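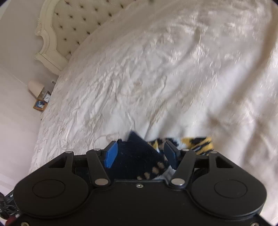
Section 4: Dressing the bed with the satin-look cover

Right, the bed. If you've followed sections 1 to 3 the headboard is on, the mattress is down and you've got something to put your lamp on. I've now set up the Hirkwood room twice (once in the flat, once again after we moved to Pomanport) and the cover took me longer than the headboard both times, so don't leave it until bedtime like I did.

What you need

The bedspread, out of its bag for at least 12 hours
A thin mattress protector and a plain fitted sheet, pale if you can
A steamer, or an iron and a clean cotton tea towel
A soft brush for the headboard
A second pair of hands, if there are any going

Before you start

4.1 Take off rings, watches and bracelets. Satin-type cloth snags on next to nothing. I have a pulled thread near the foot of mine from a watch strap and I see it every single morning.

4.2 Brush the headboard first. The tufted panel collects dust in every one of those little dimples, and if you brush it once the cover is on, it all lands on the cover. Work from the top down with short strokes. Go gently round the tufting points — they're only held by thread at the back, and a vacuum nozzle pressed hard against one can loosen it.

4.3 Wipe the carved border with a cloth that's barely damp. Use a dry cotton bud for the scrolls and the deep curves at the side. No spray polish, please! It creeps into the fabric and leaves a yellowish tide mark.

CAUTION: Keep water off the painted finish. If you drip, dab it straight away. Don't rub.

4.4 Clear the bedside. Lamp, clock, glass of water, the lot. You'll be swinging a big heavy piece of cloth about and it will find the lamp.

Putting the cover on

4.5 Find the label. On mine it's sewn into the bottom left corner, as you stand at the foot facing the headboard. I've heard from a couple of readers with the newer Sirnetti covers who found theirs on the right, so check which way up the pattern runs before you trust it.

4.6 Fold the cover in half lengthways, quilted side in, and lay it down one half of the bed with the fold running along the middle. Open it out over the other half. Much easier than flinging it up in the air like a tablecloth, and you won't end up hauling it sideways.

4.7 Bring the top edge up until it just meets the headboard. Don't tuck it down behind the mattress yet.

4.8 Walk to the foot and check the drop on each side. I measure mine and aim for 34 cm on both, but if yours looks level from the doorway I'd call that done.

4.9 Now smooth it, and use the flat of your forearm for this, not your fingertips. Start in the middle and push outwards towards the sides. Fingertips leave little drag lines that catch the light (shiny cloth shows everything).

4.10 Tuck the top edge down between the mattress and the headboard, a hand's depth and no more. If you stuff too much down there it pulls the whole cover tight and you get long diagonal creases running from the corners.

NOTE: Some crinkle is meant to be there. The cloth has a fine crinkled surface with a slightly raised, quilted look to it, and you'll drive yourself mad trying to press it flat. It's the big soft folds you're after.

Getting the folds out

4.11 Leave it overnight first. A lot of the packing folds drop out without any help.

4.12 For whatever's left, steam from a hand's width away, moving all the time. If you're ironing, use the coolest setting with the tea towel in between, and lift and press instead of sliding.

CAUTION: Never put a hot iron directly on the satin side. It goes flat and glassy and it won't come back.

4.13 Let the cloth cool completely before anyone sits on it. Cats included.

Putting the bedside back

4.14 Lamp to the back, near the wall, with the flex run down behind. Check you can still get at the plug.

4.15 Clock at the front, turned towards the pillow. Mine used to sit right up against the cover and got knocked off whenever I turned the bed down, so leave yourself a gap if you've got the space.

Washing

Cool wash, on its own, inside out, lowest spin. It's a big thing and needs a big drum, so I take mine to Akpan in July when it can go straight out on the line. Dry it in the shade. Pillow shams and bolsters are in section 5.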